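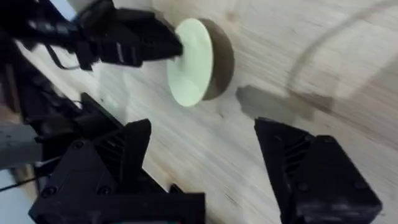 Waraporn Inthanon

Chapitre 3
Coordination bimanuelle et transfert d'objets

3.1 Position du problème

Le transfert d'un objet d'une pince à l'autre constitue le cas élémentaire de la manipulation à deux bras. Dans la configuration de l'image d'ouverture, prise depuis le poignet droit, un disque épais est tenu au-dessus de la table par une pince, tandis que les doigts de l'autre sont largement écartés. Le logiciel de commande doit déterminer, à partir d'une telle vue et des mesures articulaires, si une prise par la seconde pince est réalisable et, le cas échéant, par quelle trajectoire.

On note T_G et T_D les poses des deux pinces dans le repère de la table, et T_O celle de l'objet. Tant que l'objet est saisi sans glissement par la pince G, la transformation relative entre T_G et T_O est constante. Le transfert impose une phase, brève, pendant laquelle les deux pinces sont en contact avec l'objet. Les bras forment alors avec lui une chaîne cinématique fermée, et toute erreur de calibrage entre les deux bases se traduit par un effort interne.

Le présent chapitre traite de l'estimation de T_O, du choix de la prise et de la commande pendant la phase de double contact. La planification des mouvements libres, étudiée au chapitre 2, est supposée acquise.

3.2 Estimation de la pose à partir d'une caméra de poignet

Une caméra fixée au poignet observe en permanence les doigts qu'elle accompagne. Leur silhouette occupe une part importante de l'image, mais elle est prévisible : à ouverture donnée, elle se calcule et peut être masquée avant toute détection. La pince opposée, en revanche, se déplace dans le champ. Elle occulte une partie de l'objet et peut apparaître floue lorsque le mouvement relatif est rapide.

Pour un objet de révolution, la rotation autour de l'axe n'est pas observable en l'absence de marquage. L'estimateur ne doit donc pas chercher à la fixer. On se limite à cinq paramètres, trois pour la position du centre et deux pour la direction de l'axe. Lorsque la face et la tranche diffèrent par la couleur, leur frontière projetée est une ellipse dont l'ajustement fournit l'orientation, à une ambiguïté de signe près. Cette ambiguïté est levée par la partie visible de la tranche.

Les ombres portées sur la table exigent un traitement distinct. Une segmentation fondée sur la seule luminance tend à les rattacher à l'objet ; on lui préférera un critère de chrominance, complété par la hauteur de l'objet, connue par la cinématique du bras porteur.

3.3 Fréquences et retards

Dans l'architecture Tiveo, qui sert de référence aux exercices, la boucle articulaire fonctionne à 400 Hz et le planificateur de prise n'est appelé que sur demande. Chaque image est horodatée à l'acquisition. La pose qui en est déduite est ensuite associée à la configuration articulaire de cet instant, et non à la plus récente. L'omission de cette précaution produit une erreur proportionnelle à la vitesse du poignet.

Une estimation vieille de plus de 200 ms est rejetée. Le superviseur interdit alors la fermeture de la seconde pince et maintient la première en effort constant jusqu'à réception d'une mesure valide.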